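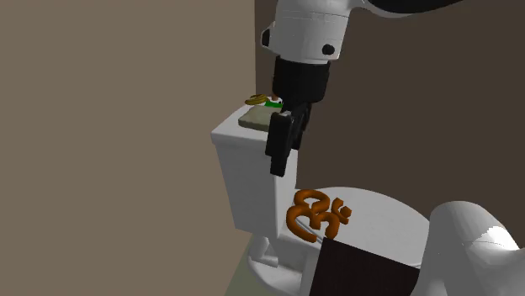
Section 3: Installing the Clolteo Fill Valve

Read this section once all the way through before you pick up a wrench. It takes four minutes. The people who skip it tend to meet our support line on a Monday morning, standing in socks they no longer care for.

Before you start

The Clolteo fits most two-piece toilets with a bottom-entry water supply. If your water line comes in through the side of the tank, stop and go to Section 7, which covers the side-entry adapter. Forcing the standard valve into a side-entry tank has been tried. We have the letters.

You will need an adjustable wrench, a sponge, a small bucket, an old towel and a flashlight. You do not need thread tape on the plastic shank. You do not need plumber's putty anywhere at all, however much of it your father-in-law has brought over.

Clear everything off the tank lid and find it a home in another room. The floor next to the toilet is another home, technically, but you will be kneeling there.

CAUTION: The lid is heavy and breaks like a dinner plate. Lay it flat on the towel. Do not lean it against the tub.

3.1 Draining the tank

1. Turn the shutoff valve behind the toilet clockwise until it stops. If it has not been turned in years, work it back and forth gently. If it will not move, close the main valve for the house and warn anyone in the shower.

2. Flush, and hold the handle down until the tank stops emptying.

3. Sponge out what is left. There is always more than you think, and it will come out of the hole in the bottom the moment you open it.

4. Set the bucket under the supply connection.

3.2 Removing the old valve

1. Unscrew the supply line from the shank under the tank. Let it drip into the bucket.

2. Unclip the refill tube from the overflow pipe.

3. Hold the old valve still with one hand inside the tank and turn the locknut counterclockwise from below with the other.

4. Lift the valve out. Wipe the tank floor around the hole, inside and out. Mineral crust left under the new washer is the most common cause of a slow leak, ahead of our second most common cause, described in 3.3.

NOTE: Do not throw the old valve away yet. You may want to compare heights.

3.3 Fitting the new valve

1. Twist the Clolteo to the right height. The top of the cap should clear the overflow pipe by 3 inches. Lock the collar until it clicks.

2. Slide the cone washer onto the shank with the narrow end pointing down, toward the hole. Onni Hirvonen, who drew the diagrams for the first edition of this guide, drew it pointing up. If you own the first edition, please recycle it.

3. Lower the valve into the tank and thread the locknut on from below by hand. Once it is snug, add half a turn with the wrench.

CAUTION: Half a turn. The second most common cause of a leak is a person who felt that if half was good, two would be better. The nut is plastic and the tank is china, and one of them will give.

4. Reconnect the supply line, hand tight plus a quarter turn.

5. Clip the refill tube to the overflow pipe with the angle clip. The end of the tube must sit above the rim of the pipe. Pushed down inside, it will siphon water out of the tank all night and you will think the house is haunted.

3.4 Setting the water level

1. Open the shutoff valve slowly and let the tank fill.

2. Look for the waterline mark molded or printed inside the tank. If there is no mark, aim for 1 inch below the top of the overflow pipe.

3. Turn the adjusting screw clockwise to raise the level, counterclockwise to lower it. Flush between adjustments. Patience is not supplied in the box.

4. Run a dry finger around the locknut and the supply connection. Wait 16 minutes and do it again.

NOTE: If the valve hisses without stopping, grit is probably sitting on the seal. Shut off the water, take off the cap and rinse it as shown in Section 5.

3.5 Putting things back

Replace the lid with both hands and check that the float moves freely beneath it. Older lids by Väisänen have a deep lip that can catch the cap; if yours does, lower the valve one notch and repeat 3.4.

Leftover parts are normal. The bag contains two spare washers and a short length of tube. If you also have a locknut left over, return to 3.3.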